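Capítulo 4
La recogida de ejemplos
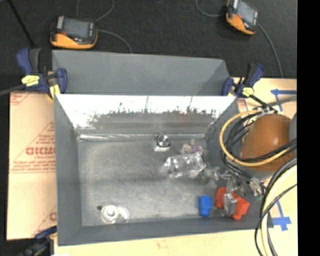 Un sistema que aprende a coger objetos no sabe nada que no esté, de alguna manera, en sus ejemplos. En el capítulo anterior hemos supuesto que los ejemplos ya existían, ordenados y completos, y que nuestra única tarea era ajustar el modelo. En este capítulo retiramos esta suposición. Vamos a estudiar de dónde vienen los ejemplos, cuánto cuesta obtenerlos y por qué dos conjuntos del mismo tamaño pueden dar resultados muy distintos.

Llamaremos ejemplo a un intento registrado desde el principio hasta el final: lo que ve la cámara fija, la posición del brazo en cada momento, la apertura de la pinza y el resultado. El intento fallido también es un ejemplo. Muchos estudiantes lo borran en su primera práctica, y después el modelo no puede distinguir un buen agarre de uno malo.

El caso que nos acompañará en todo el capítulo es el conjunto Peltiter, recogido en el taller de Ferneck con una caja metálica abierta y objetos pequeños de uso corriente. Contiene 1,035 intentos, realizados en 31 sesiones. Los objetos fueron elegidos por sus dificultades: los envases transparentes confunden a la cámara, las piezas brillantes cambian de aspecto según la luz, y las cosas blandas no conservan su forma. El fondo de metal añade sus propios reflejos – un problema al que volveremos en el apartado 4.3.

Antes de cada sesión es necesario fijar la caja a la mesa con mordazas. Si la caja se desplaza, aunque sea muy poco, las posiciones guardadas dejan de corresponder con la imagen. En Peltiter este error obligó a repetir 2 sesiones completas, que el lector encontrará comentadas en el ejercicio 4.6.

Para anotar los resultados usaremos el formato Marino, ya presentado en el capítulo 2. Quien trabaje con el programa Gerkulberg puede leer los mismos archivos sin conversión, pero debe comprobar el orden de los ejes.

4.1 Qué se debe variar

La primera decisión es qué cambia entre un intento y el siguiente. Conviene variar la posición de los objetos, su orientación y la cantidad de ellos dentro de la caja. La cámara, en cambio, se deja quieta durante toda la sesión. Con unos 18 objetos distintos ya se observan diferencias claras entre un modelo que ha memorizado y otro que generaliza.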